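Looking after the Plultunus hand gripper

The Plultunus is our hand-held gripper, and it spends its days putting snack pouches into trays so that the big cell at Custero can learn manners. It has two fingers and a great many opinions about screws. I look after it, which mostly means an Allen key and a damp cloth. A few pictures from the bench in April, with notes for whoever inherits the drawer. 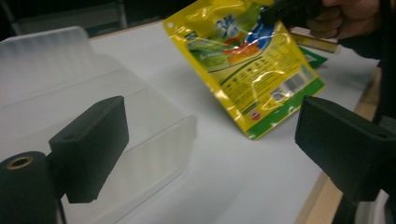
Finger screws get checked every 50 picks. The manual from Dumitrescu says 90, and the manual has never had to look for a screw under a radiator at 15 minutes to going home. Nip them up by hand and stop there. The inserts will forgive a loose screw but they take a stripped thread personally.

Shiny film is the worst customer we have. Anything crinkly slides if there's dust on the fingers, so wipe them before you start blaming the software.

The trays need a look as well — a split divider will catch a pouch corner and make a perfectly healthy gripper look drunk. Yellow pouch, left compartment, standing up: this is about as smart as it gets. 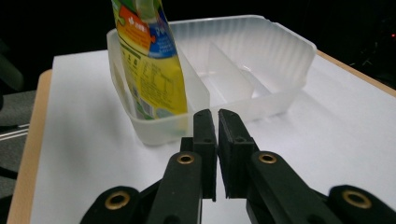 How do you tell when the pads need changing?
Close the fingers on a strip of paper and pull. If it slides out without a fight, fit new ones, and always change both sides together.

Spare pads are in the tin marked Corier, along with 2 linkage pins that fit nothing we own. Leave the pins where they are. The day I bin them, something will turn up that needs them.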